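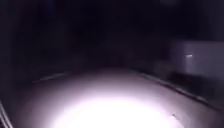
**Path lighting on the Shirima loop – is this too bright or am I getting old**

*Outdoor & Grounds > Lighting*

---

**conberg_walker** wrote:

Posting this after my usual lap. The right-hand curb is easy enough to follow, the left one gives up early, and the patch of pavement at your feet is so bright you could perform minor surgery on it. Past that it goes lavender, then gray, then you're on your own.

I walk this path every night with a dog who has opinions about drains. My complaint is simple. All the light lands in one spot, and once you've looked at that spot you can't see anything farther up. I've been told the answer is a brighter light. I have doubts.

What are people using on long paved stretches? I don't own the path, but I do own a mouth and there's a residents' meeting in June.

---

**Trundent_Ed** wrote:

More lumens. I carry 2,000 and have never once tripped.

---

**rrawat** wrote:

> More lumens. I carry 2,000 and have never once tripped.

You also can't be approached by other human beings. I met you by the bike racks last winter and saw green blobs until breakfast.

OP, the trouble is the narrow beam. Pale pavement throws a lot of light straight back at you, your eyes adjust to the white bit, and everything else drops to black. Go wider and dimmer. It feels wrong for ten minutes and then you start noticing hedges.

– Rajkumari Rawat

---

**conberg_walker** wrote:

I didn't know we had hedges.

---

**gpan_lamps** wrote:

Guoqing here, I did the lights for the Tasero courtyard, so take this with whatever amount of salt you like.

Two separate problems are getting mixed up in this thread. One is what you carry. The other is what's fixed to the ground. For the carried one, Rajkumari is right: flood beam, low setting, aimed farther out than your toes. For the fixed one, low bollards with shielded tops, staggered left and right. Please don't let them put up one tall pole and call it a day. You get a bright circle under the pole and a worse dark on both sides of it.

And paint the curb edges. A pale line on each side does more for your feet than another lamp. Yours already catches a little light on the right.

---

**Trundent_Ed** wrote:

Paint doesn't stop muggers.

---

**gpan_lamps** wrote:

Neither does standing in a spotlight, Ed.

---

**shamim_r** wrote:

Mild disagreement with Guoqing about bollards. We had them on our side and people back into them with strollers, delivery carts, one ride-on mower. Out of 10 installed, we still have the stumps of several. Flush lights in the curb survived better, although they fill up with leaves and then you have a very expensive row of glowing leaves.

Agree on the paint. Cheap, dull, works.

---

**jyotip** wrote:

Does anyone else want it left dark? I moved here for the dark. I walk that loop without a light at all for most of the year and once your eyes settle it's fine. There are bats. I would like to keep the bats.

---

**conberg_walker** wrote:

Jyoti, I respect the bats. I also have a left ankle that remembers the gap by the utility boxes.

---

**jyotip** wrote:

Then get the gap filled! That's a paving complaint wearing a lighting complaint's coat.

---

**rrawat** wrote:

She has a point. Still get the wide beam.

---

**Shanti Dwivedi** (moderator) wrote:

Moved from General to Lighting, May 25, 2023. Ed, I've removed the photo of your flashlight next to a ruler. It was the third one.

For the meeting, proposals need to be one page. Last time somebody turned in 113 pages on gravel and we never recovered.

---

**conberg_walker** wrote:

Fine. Draft so far:

- paint both curb edges, left side first
- fill the gap by the utility boxes
- no tall poles
- any fixed lights to be low, warm and off by midnight (for the bats)

Budget line says $50 for now – that's the paint. I've left the lights blank and let Shamim and Guoqing fight it out.

---

**shamim_r** wrote:

Flush.

---

**gpan_lamps** wrote:

Bollards, set back a foot from the edge. Nobody's mower goes there.

---

**shamim_r** wrote:

You have not met our mower.

---

**Trundent_Ed** wrote:

Where do I sign up to speak at this meeting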